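I had been promising Farzana Virk for months that I would drive out to Kaltuten for one of their open afternoons, and on a rainy Wednesday in July I finally did (and got lost twice, thank you very much, because the sign for the building faces the wrong way). The question I carried in with me was the one my sister asks every time she calls: can a machine put away my groceries yet?

Virgilio Dimaculangan met our little group at the door and walked us through, very patiently, considering how many of us wanted to stop and touch things. He told us the team has logged 3105 tidying attempts since spring, everything from pantry shelves to kitchen drawers, and that bins are still the part that keeps him up at night. Clear plastic is hard for a machine to see, he said, and bags are worse, as a bag never has the same shape twice.

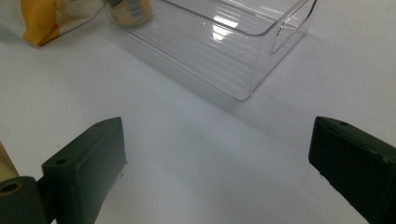

I asked him how long a person would need to pack a small bin, and he laughed and said his mother-in-law would be done before the machine had made up its mind. I liked him for that! He thinks steady, repeated shop-floor work will come along well before anybody's kitchen does, and after an hour of asking questions I'm inclined to believe him. My sister will have to keep putting away her own crackers for a while.

There was coffee afterward, and very good almond cookies, and I stayed talking with Farzana until 5 and hit every bit of the traffic going home.

Comments

Benjie Lacson: We tried something similar in our stockroom. Fine with boxes, hopeless with anything floppy.

Leonora Fajardo: Did they say when the next open afternoon is? I'd love to bring my dad.

Ronaldo Abella: Park behind the building, the front lot fills up by lunch.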